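Kelerano is a free messaging protocol that lets phones talk to each other directly over short-range radio, with no cell tower or internet connection. It was started by Awuor Urio and Laurențiu Buzatu, who wanted a chat system that would keep going when a network goes down. 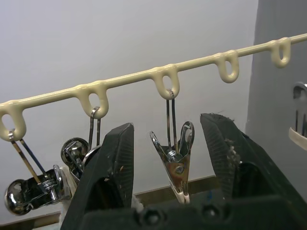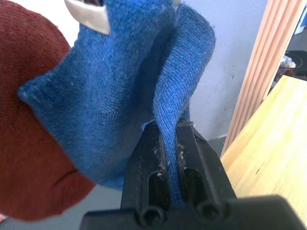 Wire hangers on a coated rod (first picture) and a blue knit sock (second)

Privacy and design

Each phone running Kelerano passes sealed messages along to its neighbors, up to 40 hops. Only the final phone can open them, a remarkably elegant piece of work for so small a program. Device names change every 3 minutes – a feature added by Soo-ah Koo – so a passing listener has very little to follow.

The first public version came out on Tuesday, March 26, 2019. A field trial in Woltitz that May linked 1,000 phones, and volume peaked at 71 messages a second. Siner, a desktop version, uses the same keys.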